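Wednesday, kitchen bench, started 7:40

Rye starter, batch 12. Fed last night before I left, one part old starter to two parts flour and two parts water by weight. Flour is the new sack from Honkanen. The old sack ran out on Monday's feed, so this is the first loaf with nothing else in it.

Starter was domed when I came in and had begun to sink in the middle. Smell sharp, a bit like apple peel. Bench temperature was lower than I wanted. The heating in this half of the building comes on late and the jar had been standing by the window. Moved it to the shelf over the dishwasher.

Mixed at 8:15. White wheat with a fifth rye, salt at 2 percent of flour weight. Held back a splash of the water as usual and ended up adding all of it. The Honkanen rye drinks more than the last one did. Dough still felt tight after the first rest, so next time I would go up on water before touching anything else.

Folds every half hour, four in total. By the third it held its shape in the tub and pulled away from the sides. Small bubbles under the skin at the fourth. Left it alone until noon, then shaped. Shaping was poor on the first one: I let the seam drift to the side and it spread when I turned it out. Second was better. I have marked them A and B on the sheet so that Ieva can ignore A for the crust scores.

Oven: the deck at the back reads high. Lempi put the loose probe in on Monday and got a steady difference from the dial, and I have written the correction in pencil on the inside of the door. Please don't wipe it off. Baked both with steam for the first part, then vent open. A took longer to color on the left side, same as every loaf on that deck. Turned it halfway.

Total dough weight before dividing was 2208 g. Internal temperature at the end was taken with the thin probe through the base. Cooled on the rack until the crumb had set, no cutting before three o'clock.

Cut B at 3:10. Crumb more open than batch 11 toward the top, tight band along the bottom. I think that is the cold start and not the flour, but I can't separate the two from one bake. Crust thin. Flavor milder than I expected given how the starter smelled. The sourness comes late and doesn't stay long.

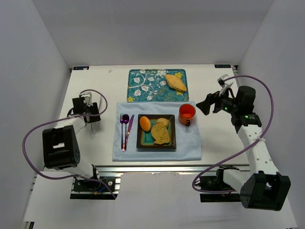 Vilja Kettunen thinks the tight band is underproofing and that I should stop blaming the window. Her note on the sheet asks for another hour in bulk with the same flour and the same water, and nothing else changed, before anybody writes to Honkanen about the sack. She also wants the final dough temperature recorded every time, which we did up to batch 8 and then let slide.

Fair enough. I took dough temperature after mixing but not after the last fold, so the sheet has a hole in it. Will do both from now on.

Staling: wrapped half of B in paper and half in a cloth bag, both on the dry shelf. Press test tomorrow morning and again the morning after. Paper won last time by a small margin, though the cloth bag had been washed with something scented and the crust picked it up. Used a fresh one.

Stock: rye is fine. White flour is down to the last tub and the order from Trandgate hasn't been confirmed. Delia has the login. Salt OK. Parchment low. The bench scale drifts if you lean on the left side of the counter, so check zero before each ingredient.

For batch 13:
Feed at 5 p.m., jar on the dishwasher shelf, lid loose.
Same flours, same water.
Bulk one hour longer.
Dough temperature after mixing and after the last fold.
Both loaves on the right side of the deck if they fit.

Eduard needs the oven from two o'clock tomorrow for his crackers, so the long bulk will have to wait a day. Starter goes in the fridge tonight after a small feed. Rack and tubs washed, probe back in the drawer.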